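Beanbag and cushions next to metal lockers — how do I keep the corner clean?

Posted in Shared Rooms and Small Offices

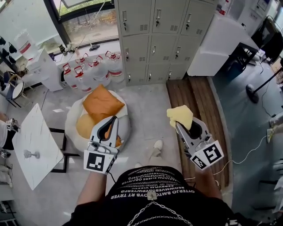 The beanbag corner, with the lockers behind it and the yellow cloth I use.

We have a white beanbag chair in our break room, on a pale grey floor, with two loose cushions on it, one orange and square, the other tan and round. It looked fine in May when we set it up. Now the side facing the room has gone dull and there is a grey line low down where it touches the floor. I wipe it with a damp cloth on Fridays and the line stays.

The other thing is the lockers. They stand right behind the beanbag, and the slots in the doors collect dust. When I clean the slots, the dust comes down on the cushions. The keys stay in the locks, so I also have to work around those.

The beanbag cover has a zipper but no care label that I can find. Can I wash it? And what do people use on locker slots?
Sihan Tian

Rosine Picard
Do the lockers first and the beanbag last. Take the cushions off and move the beanbag to the other side of the room before you start. For the slots I use a soft paintbrush, two inches wide, and hold the vacuum hose under it with my other hand. Start with the top row and work down. Wipe the doors afterward with a cloth that has been wrung out well, and dry around the keyholes. I take the keys out and put them in a tray in the same order as the doors — mixing them up cost me most of a morning once.

For the cover, open the zipper a little and look inside. If there is a second bag holding the filling, the outer cover can come off. If the beads are loose in there, close it again and clean it where it stands. With no label I would wash it cold by itself and let it air dry. Try a damp white cloth with a drop of dish soap on the underside before you do either.

The grey line is probably floor dirt. Mop under the beanbag each time and let the floor dry before you put it back.

Tapio Mustonen
baking soda. worked on mine

Wiremu Maihi
Agree with Rosine on the order. I would also pull the beanbag forward a couple of feet for good. People drag it every time they need a low locker, and that wears the bottom of the cover.

Cushions: if the covers come off, wash the orange one separately the first time. Ours was a strong color too and it turned a white pillowcase peach.

Sihan Tian
Thanks. There is an inner bag, so the cover is coming off this weekend. I will leave it pulled forward after that.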